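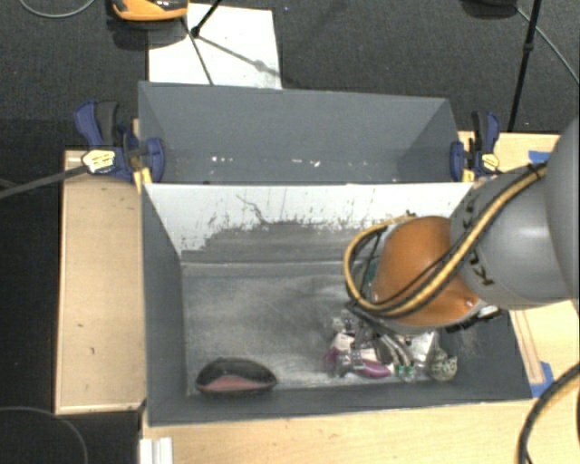 Lost property, night shift, Dedton depot. Vilgot Holmgren had the radio on low and his coat still on because the heating went off at 10 and no one had ever found the switch.

Bins to be cleared by morning. That was the note. Cleared, in capitals, and the initials of somebody upstairs he'd never met.

He began where he always began, with the easy stuff. Umbrellas. Gloves, singles mostly. A lunchbox he did not open. Everything got a tag, a line in the book, a shelf. If it had a name on it he wrote the name. If it hadn't he wrote what it was, as plain as he could, because people rang up and asked for things in the strangest ways. A sort of bag. You know, for bits.

The last bin was the bits.

Wrappers, a lot of them, the shiny sort that stick to your sleeve. Things still in their packets. Things that had been in packets once and had got out. He took his coat off after all.

And a black case, oval, away from the rest of it. Pinkish red inside.

He knew it. No. He knew one like it, and that was a different thing, and he put his hand flat on the bench and told himself so.

Inar had had one. For her reading glasses, and then when she stopped bothering with the glasses, for buttons, and then for the spare key to the flat in Minja Street. Second floor, the door that swelled up every October so you had to put your shoulder to it. She used to leave the case on the windowsill and the sun had got at the lining, so it went from red to something nearer a tongue. That was her word. Horrible, she said, it looks like a tongue, and never bought another.

Eleven years. He hadn't thought about the windowsill in eleven years.

He tagged a scarf. He tagged another scarf. Wrote scarf, blue, then saw it was green under the lamp and crossed it out and wrote it again.

The phone went. Twenty to three, who rings lost property at twenty to three.

"Is that the depot?"

"It is. We're not open."

"You answered, though."

A woman, not young. Wind behind her, or traffic. He pulled the book over.

"I left something on the 196," she said. "Sunday. Or it might have been the 237, I changed at the bridge and I was all over the place. I'd been at the hospital."

"What sort of something?"

"It's only small."

He waited. They always told you if you waited.

"It's a case," she said. "A little case. It's not worth anything, I dont know why I'm ringing you in the middle of the night, I just couldn't sleep for thinking of it sat on a bus."

His pen had stopped. He looked across at the bin.

"What colour?" he said.

"Brown. Brown leather. It's got my husband's tie pin in it."

Brown. He breathed out. He hadn't known he wanted anything until it wasn't there.

"Square or round, would you say?"

"Square. Well, oblong. With a little brass catch."

"Let me look," he said, and he did look, properly, the phone wedged under his ear and the cord dragging across the tags. Through the packets, down the sides, under a thing that rattled. He went through the shelf for Sunday and the shelf for the day after. He went through the coat pockets even, which you weren't supposed to.

It was in a coat pocket. Navy coat, the Brivus raincoat kind everybody's mother had, handed in off the 237 and hung up whole. Brass catch, tie pin, the lot.

"Did you leave a coat as well?" he said.

Nothing for a bit. Then she laughed, a great big wet laugh, and he had to hold the reciever away.

"Oh, I'm not well," she said. "I've been looking for that coat since Monday. I thought I'd put it in the wash."

She'd come at nine. He wrote her name down and spelled it back to her, and said bring something with your address on. She asked would he be there. He said no, he'd be in bed. She said well, thank you, whoever you are, and he told her who he was, which he never did.

Then it was only the radio again.

He did the rest fast. Packets together in one box, loose things in another, wrappers in the sack. His back hurt. A bus came in and stood shaking in the yard and went quiet. Ten past four. Nearly done - just the one thing to write up, and he'd gone round it all night like a puddle.

He picked it up in the end. It weighed nothing much. He turned it over, turned it back.

Case, he wrote. Oval. Black.

He thought about the column for remarks. People put all sorts in there. Smells. Dog hair. Torn, possibly by owner.

Lining faded, he put. Then he scratched out faded, he didnt know that, he'd no idea what colour it had started. Lining red, he put. Pink-red.

Tag, string, knot. Shelf three, between a torch and somebody's diary.

Ninety days and if no one came it went to the sale. He knew the date without working it out. He turned the lamp off, got as far as the door, came back and turned it on again, and in the little notebook he kept for himself, for milk and bus times and the dentist, he wrote the tag number down.

Then her number, the old one, to see if he still had it. He did, all but the last 2 figures. He stood there trying them different ways round until the day man came in and asked what he was doing with the light on.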